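Enov Bench Cell Rule Kit
Sold by Lidurier, Tomville warehouse
For two-arm tabletop cells, teaching rigs and small fabric-handling benches

In stock. Ships flat, apart from the binder, which has never been flat in its life.

What it is

The Enov Bench Cell Rule Kit is a set of printed rules, labels, checklists and a few bits of hardware for people who run small robot arms on a bench and would like to keep doing so. It grew out of our own workshop, where the safety policy used to be a sticky note reading "careful". The note fell off in December and slid under the left arm, where it got picked up and folded quite nicely.

Big industrial cells have fences, light curtains and somebody with a lanyard. Bench cells tend to have an extension cord and optimism. The arms are light, they move slowly most of the time, and everyone assumes they can't do much harm. Mostly that's true. A small arm can still pinch a finger against a hard edge, pull a mug into the electronics, or wind its own cable around its elbow until something expensive lets go.

The kit doesn't replace your local regulations or the manual for your arms. If the kit and the manual disagree, follow the manual and send us an email so we can sulk and fix it.

What's in the box

One binder with 26 rule cards, printed both sides, wipeable
18 colour-coded labels for cables, bases, stops and recesses
6 blank cards for rules you'll have to make up yourselves (you will)
A roll of 100 reusable cable ties, white
One bench-edge marking tape, yellow
One logbook, lined, with a pen loop but no pen
Wall poster of the start-up and shut-down routine

Left out on purpose: an emergency stop. Buy a proper one that suits your arms and have it wired by someone qualified. We sell the Mbeki stop box separately and can tell you which controllers it fits.

How the cards are organized

The cards come in four groups. Green cards are for before power goes on, yellow for while the arms are moving, red for when something has gone wrong, and white for housekeeping. White is the group people skip, and it's also the group we wrote most of the red cards about.

Each card has the rule on the front in large type and the reasoning on the back in small type. New people read the front. People who want to argue read the back. There's space at the bottom for the date you last checked it.

Some of the rules

Green 1. One person holds the stop. That person is not also on the phone.

Green 3. Clear the reach of both arms, including the space where the elbows go. Everyone remembers the gripper. The elbow sticks out farther than you think and has no interest in your coffee.

Green 4. Move each arm slowly through its full range before the first job of the day. Watch the cable the whole way. If it goes tight at any point, re-tie it and start again.

Green 7. Check that the bases are snug. Use the tool, not your thumb.

Yellow 2. Hands stay outside the tape while either arm is live. "It's only holding still" counts as live. A paused arm is thinking about its next move.

Yellow 5. If you need to reset the work by hand, pause, say so out loud, wait for the stop holder to answer, then reach in. Saying it feels silly for the first week.

Yellow 6. Two arms on one piece of material means the speed limit is set for the slower arm. When they disagree, the material loses.

Red 1. Press the stop first. Work out whose fault it is afterward.

Red 4. Never pull fabric out of a closed gripper. Release it using the controls, or power down and follow the maker's instructions for opening it by hand. Yanking bends the fingers, and then you get to spend the afternoon recalibrating.

White 2. Nothing lives on the bench overnight that isn't bolted to it.

White 6. Write it in the logbook even if it was embarrassing. Especially then.

Working with cloth

Cloth gets its own section in the binder, six cards in all, and we're quite proud of them. Rigid parts stay where you put them. Cloth does what it likes. It slides, bunches, tucks itself under a gripper and hides the edge you were planning to grab. Anyone writing rules for blocks and bolts will find half of them useless by the time the first towel hits the bench.

The short version of those cards goes like this. Keep the pieces you aren't working on in one agreed spot, well back from the arm bases. Keep loose threads, drawstrings and anything with a metal zipper out of the cell until you've tested it at low speed. Trim frayed edges. Use pieces in colours that stand out from the tabletop and from each other, both for the cameras and for the tired human at the stop.
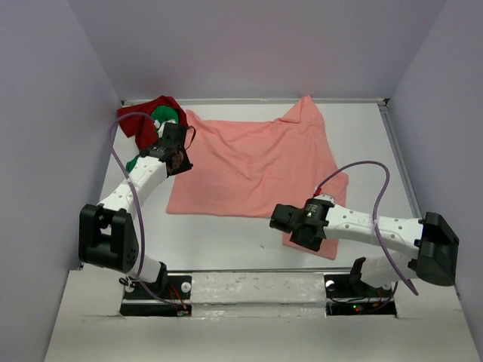 Spread the main piece before you start and don't fuss over wrinkles. If your setup only works on ironed cloth, it doesn't work, and you should know that early. What you do want to check is whether any fabric is lying over the front edge or near a base, where it can be dragged into a joint. Card Cloth 4 covers this and is the one most likely to have a coffee ring on it.

Cables get a card here as well. A cable running from the gripper back to the base needs enough slack for the full range of the arm, and a tie partway along so the slack stays put. Too tight and it pulls at the connector. Too loose and it drags over the work, snags a fold and carries it off somewhere. Look at every tie at the start of the day. They're cheap, and we've given you a whole roll.

Electronics recesses

If your bench has boards set into the ledge below the arms, keep them clear of lint. Cloth sheds more than you'd expect. Power down and unplug before cleaning, use a soft brush, and leave the compressed air to people who enjoy blowing lint into connectors. Write down what each indicator light means on one of the blank cards and stick it where the operator can see it. We can't print that card for you, as every controller maker has its own ideas about green and red.

Will it fit our bench?

The cards fit any bench. The tape is long enough for most two-arm setups with the arms mounted along one side. Enclosed work areas with side walls need less tape, though you should still mark the open front. Walls are handy for keeping elbows in and visitors out, but they also give an arm something to pin a hand against, so Yellow 2 applies to walled cells exactly as written.

For single-arm rigs, leave out the two-arm cards or keep them for when the budget comes through.

Common gripes

"The binder is too big." Yes. The small one kept getting lost under fabric.

"My students won't read 26 cards." Start them on the green ones and the first red one. Add the rest over a couple of weeks.

"Can we change the rules?" Make them stricter whenever you like, and use a blank card so it looks official. Before making one looser, read the back of it, then go for a walk, then read it again.

"Why is there no pen?" We used to include one. It always ended up in the cell.

Care and replacement

Wipe the cards with a damp cloth. Labels peel off cleanly from painted metal and plastic, less cleanly from bare wood. Replacement cards are sold singly or by colour group, and kit owners can download revised text from their Lidurier account at no charge. Tape and ties are consumables and aren't covered by the warranty. The binder rings are covered, for reasons we'd prefer to leave in the past.

Ordering

Order online or at the Tomville counter. Schools and training centres can pay by purchase order. Returns are accepted on unopened kits, and on opened ones if you ask nicely and the logbook is blank.

Card text last revised 31 May 2025. Check the revision line on the inside cover of your binder and swap out anything older.

Goes well with: Mbeki stop box, Enov lint brush, Enov spare logbook (lined, no pen)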